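Visit report: Tiwari handling lab, Clurnville, open afternoon

Posted by Obed Quartey

Tiwari open their handling lab at Clurnville to outside visitors twice a year, and I went over from Mumville on the Saturday session in June. The published programme promised hand-held gripper work on small desk items, a talk on data checking, and a session on a fault that had cost them a good part of the spring. I went for the third of these.
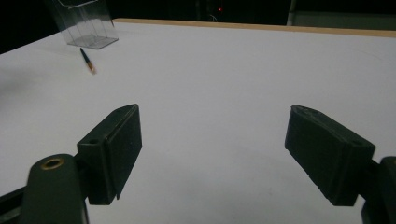
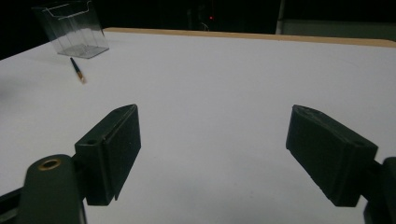

The task used for most of the afternoon is a simple one to state. The operator holds the gripper, brings it to the table, closes on a thin item, lifts it and puts it upright into a clear open-topped holder. The positions of the two fingers and the path of the hand are recorded throughout. The recordings are then used to train a fixed arm that carries the same fingers, and it was on the fixed arm that the fault showed itself.

The fault session was led by the lab's test engineer and ran well over its slot. The background is as follows. By the end of winter the lab held 2,790 recordings of the placing task. The arm trained on them was dependable on thick items. On thin ones it would approach correctly, close, and rise with nothing held. On other attempts it gripped the item but carried it slightly low, and the end struck the front of the holder. One such contact pushed a holder off the back of the table, and the arm continued its motion towards a place where there was no longer anything to receive the item.

Their first suspicion was the lighting. The lab keeps the room dark behind the table to limit distractions in the background, and it was thought that clear plastic might be hard to locate against it. They spent a fortnight raising the light level and found no change in the failure rate. They then replaced the holder with an opaque one, again without result. The engineer was frank that both tests were run before anyone had looked at the recorded finger widths, and that the order should have been reversed.

The widths gave the answer in one morning. When the fingers were fully closed, the log should have read zero. On a large group of recordings it read 2 mm. The arm had learned that a reading of 2 mm meant a firm hold, and it stopped closing there. A pencil is thick enough for this not to matter much. The handle of a fine paintbrush, near its narrow end, is not.

The cause was mechanical. A clamp screw on one of the hand-held units had worked loose, and the finger could shift on its mount by a small amount under load. The zero had been set once, at assembly, and was never checked again. Of the 27 recording days in the period, the loose unit had been used on all but 6. Nothing in the software compared one day's zero with the previous day's.

There was also a safety matter, which I thought deserved more time than it got. When the arm rose without an item it did not report a failed grip, as the width reading was within limits. It went on to the next step at normal speed. On one occasion a technician, seeing the item still on the table, reached in to move it while the arm was returning. The arm touched the back of her hand at low force and stopped. There was no injury, but the guard rule at the time allowed reaching in during what was called the idle phase, and the arm was not idle. The rule has been withdrawn. The table may now be entered only with the arm drives off, and a hinged screen made by Hollidico cuts the drives when it is opened.

The other changes are modest. Each unit is closed on a steel gauge before and after every session, and a session is rejected if the two readings differ. The clamp screws have been changed for a locking type and marked with paint, so that movement can be seen. The affected recordings have been kept – the hand paths are sound – but their widths are excluded from training.

I asked whether the gauge check could be made at more than one opening. A single closed reading will find a shifted zero, but it will not find a finger that leans only when it is wide open. The engineer agreed that this was a gap and said a second gauge was on order. I also asked how a worn pad would be told apart from a loose screw, and the answer was that at present it would not be. Both show as a change in zero, and in both cases the unit comes off the bench for inspection.

The demonstration of the fixed arm was cancelled on the day. The new screen switch had failed its morning test and no spare was in the building.

Visitors should note that the car park entrance has moved to the rear of the site, and that the lab asks for flat closed shoes. The slides on the width fault are available from the front desk on request, in print only.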